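Clekbridge Parents Board > Toys and Tidying

Basket or box for wooden blocks?

mossykettle
Bought a low wicker basket to hold the toddler's blocks. Looks lovely on the white cloth. The blocks live beside it. 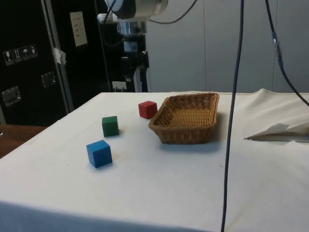 I'm told a lid would help. I doubt it.

pegleg_14
Wicker sheds. Ours dropped bits for 2 years. Get a plastic tub.

dunnock
Disagree, ours has survived three children and a cat. Low sides are the point, they can see in.

pegleg_14
They can also tip it over.

dunnock
They can tip a tub over, louder.

mossykettle
Keeping the basket. Washing the cloth on Sunday.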